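Kerkesside Humanoid Project — Frequently Asked Questions

Who can join?
Any enrolled student aged 18 or over. No robotics background is needed, but new members complete the safety module before their first lab session.

What are the roles?
Each session has an operator, a spotter and a logger. Roles rotate. The spotter holds the emergency stop and does nothing else.

How many sessions have been logged?
The archive held 932 accepted episodes at the end of July. The target for the Flarnerbridge round is 1,000.

What makes an episode invalid?
Contact between the robot and furniture, a missing log entry, or any intervention by the spotter. Invalid episodes are kept in a separate folder and are not deleted.

Can I use my own code?
Yes, on a branch. Thoa Quách reviews merges to the control stack. Allow five working days — longer during exams.

Is there a fee?
No. Travel to Flarnerbridge is paid by the department for the competing team only.

Who do I contact?
Membership: Nadhirah Liew. Lab access: Dorin Dinu. 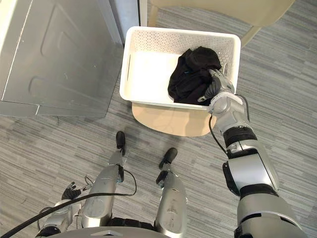 Category: Household Tasks

What does the laundry task involve?
Picking up clothing from a basket with one hand. The basket is raised on a stool, and the robot works standing.

Does the color of the garment matter?
It can. Folds in black fabric give the depth estimate little to work with, so dark items are logged under their own tag. See Octavian Mihăilă's notes on the project wiki.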